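Talk notes: The worktable, and how to keep one you can bear to sit down at
Liviu Sârbu - evening talk for the Drurnura makers' group

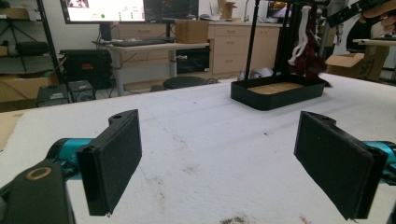

White table with the black tray on it, desk and cabinets along the back wall.

Opening (take it slowly, let people find their chairs)

Good evening, and thank you for coming out in December when you could all be at home with your feet up. I was asked to talk about tools, and I said yes, and then I sat down to write and found that what I wanted to talk about was tables. I hope you'll forgive me. I've worked at a lot of them over the years, in kitchens and sheds and once for a whole winter on a door laid across two trestles, and I have come to think the table matters more than most of what we put on it.

Leave the picture up while you talk. Let them look at it for a bit.

The surface

Start with the white. People ask me whether a white top is a mistake, and I can see why they ask. There are grey smudges on this one, little dark specks, and a brownish stain down near the middle at the front. A dark top would hide the lot. But I like a white one very much, for the plain reason that when you drop a small screw or a bead you can find it again. My old dark bench at Iramel swallowed things whole! I swept under it once when we moved it and filled a jam jar.

Marks are going to come, so decide early how you feel about them. My own rule is that I wipe down at the end of the day and give the top a proper going-over once a month, and whatever is still there after that can stay. If the top is soft or felted, go gently - dab, don't scrub, and try your cloth on a corner first. (Somebody always asks about bleach. Say no, kindly.)

The tray

Point to the black tray, middle and a little to the right. Low walls, a light floor that looks like wood. I'm a great believer in trays and could happily spend the whole evening on them. A tray gives the job an edge. Everything belonging to the piece of work goes inside it, and when supper is ready you lift the tray and the table is yours again. Low sides are best, because your wrists can rest over them, and a light floor does for small parts what the white table does.

Tell the Jallard story here if they're a friendly lot. I bought 20 of their deep trays in a sale, very pleased with myself, and gave nearly all of them away by spring. You couldn't see into them without standing up.

Hanging things up

Behind the tray there's a black metal stand, with a long-limbed figure hanging from it, white and dark red, rather like a toy. I'd like you to think about height. We spread outwards when we work, always outwards, and then complain that the table is too small. A simple stand with upright poles takes up hardly any room at the foot and gives you all that air above it. At home I hang string puppets that are waiting for glue to set, a pair of scissors, my reading glasses. Long limbs in particular get into a terrible tangle lying flat, as anyone who has mended a marionette will know.

Ask: what do you hang at home? Give them a minute or two. Don't fill the silence, Liviu.

The back wall

Now look past the table. There are light wood cabinets with drawers all along the back, and cardboard boxes on top of them. I have the same arrangement and I dare say half of you have too. Boxes on top of a cabinet are perfectly all right so long as you know what's in them. Write on the side that faces the room, in thick pen, and put the month on. Mine at Stoica had no writing at all, and I opened 5 of them one afternoon looking for a roll of tape.

The desk with the screens and the keyboard is separate from the worktable, and I'd urge you to do the same if you have the space. Glue and keyboards are poor friends. It does you good to get up and walk over to look something up, too.

And there's a round stool. A stool goes right underneath when you've finished and leaves you the floor. For anything over an hour, though, I'd want a back to lean on, speaking as a man with knees.

Closing bits

Mention the tidy-up sheet by the door, one each please. Mention that the hall needs the chairs stacked by half past nine. Questions next, then tea, and if anyone has brought a tray to show, bring it up to the front and we'll pass it round.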